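Baline Home Recording Service: Gallery and Service Notes

Orkbridge offers the Baline service to laboratories and manufacturers that need recordings of household handling tasks, made in lived-in rooms with hand-held grippers. The gallery on this page shows work in a bedroom. The notes beneath it set out what the service includes, how a session is arranged and what the client receives. They apply to all orders placed from November 2019.
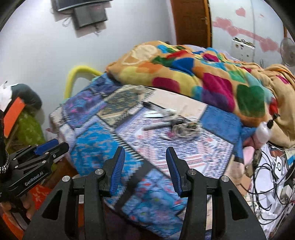

Bedroom, patchwork cloth. Two hand-held grippers with blue finger pads, jaws open. Small articles and a bundle of cables lie on the cloth.

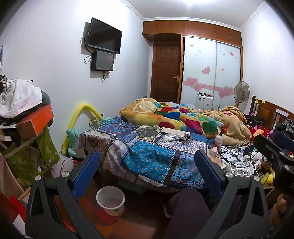
Scope of the service

Baline covers the planning of tasks, the visit to the home, the recording itself, and the checking and delivery of the material. A client may order the full service or may supply its own task list and ask Orkbridge to carry out the visits only.

Tasks are limited to those that one seated or standing person can carry out with a gripper in each hand. Typical orders include sorting small articles, coiling and uncoiling cords, moving bottles and tubs, folding light cloth, and putting things away in boxes or bags. Work with open flame, hot liquids, blades or medicines is not accepted. Requests for tasks on stairs or out of doors are considered case by case – the answer is usually given within the same week.

Orkbridge does not sell grippers and does not act as an agent for any maker. Clients who wish to have sessions recorded on a particular model should name it when they enquire, and should be prepared to lend a pair if that model is not held.

Choice of rooms

Rooms are recorded as their occupants keep them. Household belongings stay in place unless the occupant wishes to move them or the operator needs to clear a path to the working surface. Clients sometimes ask for a plain tabletop and a bare background. Sessions of that kind are available at the Tokudum workshop and are charged at the workshop rate, but they are not part of Baline.

The current register holds 123 homes. Bedrooms and kitchens make up the greater part of it. Bathrooms are few, and garages are at present not offered at all. A client may ask for a type of room, a type of surface or a preference as to lighting. It may not ask for a named address, and the register is not open to inspection.

Cloths, covers and bedspreads belonging to the household may be used as a working surface. Where a client requires the surface to be the same in every session, Orkbridge will bring one and note the change in the session sheet.

Before a session

The occupant receives the task list and the consent form in advance and may strike out any task without giving a reason. Both forms must be signed before equipment is unpacked. Family photographs, letters, bank papers and anything bearing a full name should be put away. Televisions and computer screens are switched off, and telephones are kept out of the working area.

The operator inspects the grippers on arrival. Pads are wiped and checked for wear, and the fingers are opened and closed through their full travel before each block of tasks. A gripper that sticks or fails to open fully is taken out of use for the remainder of the visit.

Each visit is attended by 2 members of staff, one to handle the grippers and one to keep the session sheet. Children and pets should be in another room while recording is in progress.

During a session

Tasks are carried out at an ordinary household pace. Operators are instructed not to slow down for the benefit of the recording, and a dropped article is picked up again with the gripper where this can be done safely. Such attempts are kept and marked. Clients who do not want them may have them left out at delivery, although most have asked for them to be included.

Rest breaks are compulsory. Continuous use of a gripper in each hand is tiring to the wrist and the base of the thumb, and the session sheet records the time of every break. An occupant who wishes to take part as operator may do so after a short period of instruction and is paid at the same rate as staff.

Any breakage is reported to the occupant at once and made good by Orkbridge.

Delivery and checking

Material is sent to the client within 14 days of the last visit in an order. It is accompanied by the session sheets, a list of tasks attempted, and a note of any departure from the agreed plan. Every recording is watched through by a member of the checking team before release. Where a face, a name or a private paper has been caught, the passage is removed.

The library held 2,759 checked recordings when this page was prepared. Part of the library may be licensed separately from a new order. Recordings made for one client are placed in it only where that client's agreement allows.

The written procedure for checking was drawn up by Tsutomu Ebihara and is known within Orkbridge as the Noguchi procedure, after the building in which the first trials were held. A copy is sent with every quotation. It is under review at present, chiefly in respect of reflections in mirrors and glossy screens, and a revised text is expected in January. Orders already in hand will be completed under the existing text unless the client asks otherwise.

Known limits

Prospective clients should note the following before placing an order.

Quick movements of the hand can blur small articles in the recording. Slower repetitions may be ordered for a task in which fine detail matters.

Lighting is that of the room. Lamps are brought only when they are specified in the order, and their use is entered in the session sheet.

Thin, flat things such as cards and single sheets of paper are difficult to lift from a soft surface with any gripper now in the store. They may be included in a task list, but no number of completed attempts can be promised.

Enquiries

Enquiries should state the type of room, the tasks required, the gripper preferred (if any) and the date by which the material is needed. They may be sent through the contact form or by post to the Baline desk at Orkbridge. Quotations are issued in writing and remain open until the end of the month following issue.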